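4.2 Furniture assembly

So can a robot put your furniture together yet? Sort of. I went into this part of the study pretty hopeful, and Abhishek Rathore, who ran the Trosska trials with me, was even more so. We logged 2,516 attempts across 4 chores, and assembly gave us by far the most trouble - wiping and sorting look easy next to it. Legs are the hard part, I think, because both arms have to agree on where the piece is. In Figure 2 the chair is on its side on black cloth, with one gripper pressed to the rim of the seat and the other holding the low end of a leg. A person would do this without thinking, and I still would for now.

Figure 2. Two-arm work on a chair leg.

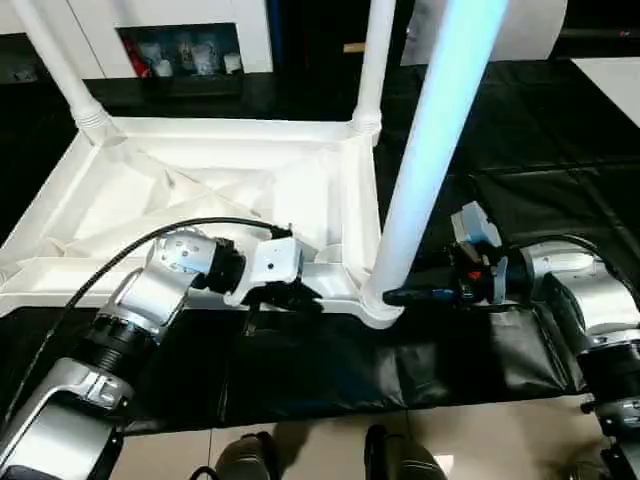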